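Dralia lined bread basket: my review after one long winter

I bought the Dralia basket because my old one was shedding bits all over the counter and I was sick of wiping up after it. I wanted something round, something with a fabric lining I could pull out and wash, and (I admit it) something cheerful. The cherry print won me over in about four seconds. My husband voted for the plain gray. My husband was outvoted!

We've had it since March and it gets used almost every day, mostly for rolls, sometimes for clementines, and once for a whole pile of mittens when the in-laws came over. The white background had me nervous, but the little red cherries and green leaves are busy enough that a crumb or a butter smudge doesn't jump out at you. And I love that olive green rim against a pale wood table -- it looks like it was picked out to match.
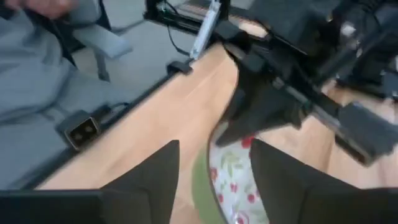

Washing and wear

Cold wash, hang to dry, back in by dinner. The first two washes I did by hand because I was scared the red would run, and it didn't, so now it goes in with the dish towels. It did come out pretty wrinkled and I'm not ironing a bread basket, so I just smooth it down with my palm while it's damp. Good enough.

My one real gripe is the fit. The lining rides up a little on one side when you grab a roll in a hurry, and then you have to tuck it back down. My sister has the Bistier one with ties and hers stays put, but it only comes in beige and she paid more for it.

Would I buy it again? Yes, and I'd get a spare lining in the same order -- I had to pay shipping twice.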